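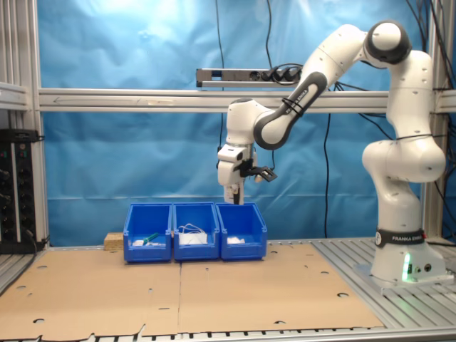 Three blue storage bins on the metal worktable.

To: Kofler Building Tenants List
From: Corina Zaugg, Facilities Office
Re: Storage allowance, lower level

Dear Mr. Hubmann,

Thank you for your message. The allowance remains 60 bins per tenant. Trilten and Unance have both confirmed their numbers. Bins must be labeled with the tenant's name and room number, and lids must be closed. Items left in the corridor will be moved to room 166 and held there until November.

Requests for extra shelf space should be sent to Morena Testa in writing.

Sincerely,
Corina Zaugg

On May 4, 2023, Mathias Hubmann wrote:
> Dear Ms. Zaugg,
> Our office is preparing to move its paper records to the lower level.
> Please confirm whether the allowance per tenant has changed, and
> whether bins may be kept in the corridor during the move.
> Regards,
> Mathias Hubmann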